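Akton packing pilot: progress report, Jun 3, 2021
Prepared by Naledi Pretorius

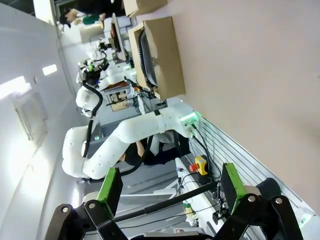
I went to the Tendine open day to see whether the arms are ready for our line. My short answer is that I can't tell yet, and I don't think Tendine can either.

The demonstration used white arms working at benches, with open cardboard boxes as the target. We were shown 4 runs. Staff picked the items and set the boxes down before each one, and a person stood close by the whole time. I asked for a run with a box of ours from Collard. They said August – the same answer we got last time.

Their handout claims 1,548 good picks out of 2,195 tries. That is better than I expected, but it leaves more than 600 misses, and the handout does not say what counts as a miss. Salian would still need someone at every station.

Spending is on plan. I recommend holding the next payment until we have 5 full runs with our own boxes, start to finish, with no one reaching in. Tendine has the request in writing – no reply so far.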